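How to Clean Up Old Camcorder Footage Without Losing Your Mind

I've been going through a shoebox of old MiniDV tapes since February, and I've finally got a routine I'm happy with, so I figured I'd write it down before I forget it (which I will). You don't need fancy gear for any of this. If you can plug in a cable and make a folder, you'll be fine!

First up, get the tape onto your computer. My laptop doesn't have a FireWire port, so I use a little Plostness adapter and an older Uteck camcorder I picked up second-hand. Put the camcorder in playback mode, not record mode. Please check this twice. I also slide the little tab on the spine of the tape to SAVE, and then there's no way of recording over somebody's birthday.

Fast forward the tape to the end and rewind it before you capture anything. It evens out the tension on the reels, and I get far fewer blocky bits in the picture when I do it. A full tape takes an hour to play through and there's no rushing it, so I start one at 7 in the evening and make dinner.

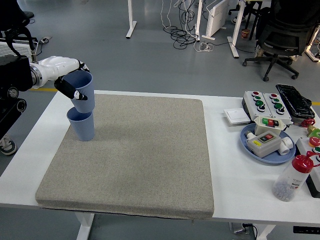 Next comes naming, and I know, it's boring. Give every clip the tape number first and then a couple of plain words, like 26-beach-dog. I didn't do this at the start and ended up with 1,094 clips all called "capture" with a number on the end — never again. If your software splits the tape into clips for you, leave that turned on. It reads the time stamps from the tape and it's usually pretty close.

Now for the fixing up. Old camcorder footage is interlaced, so you'll see combing (those jagged little lines) whenever anything moves. In Osilstead, the free editor I use, open the clip settings, tick Deinterlace and pick the option that doubles the frame rate. Movement looks much smoother that way. Do it before you crop or resize, or the lines get baked in and you're stuck with them.

Colour is next, and go easy on it. I nudge the white balance until somebody's shirt or a wall looks properly white, then lift the shadows a touch. My favourite setting is 8 on the shadow slider. Anything higher and the grain starts crawling all over the place.

Last step, export a copy for watching and keep the raw capture as well. The raw files are big, and I've filled most of a Mokgethi drive with mine, but I've already gone back and redone a couple of early tapes from them. Keep the tapes too, stored upright and rewound, somewhere cool and dry.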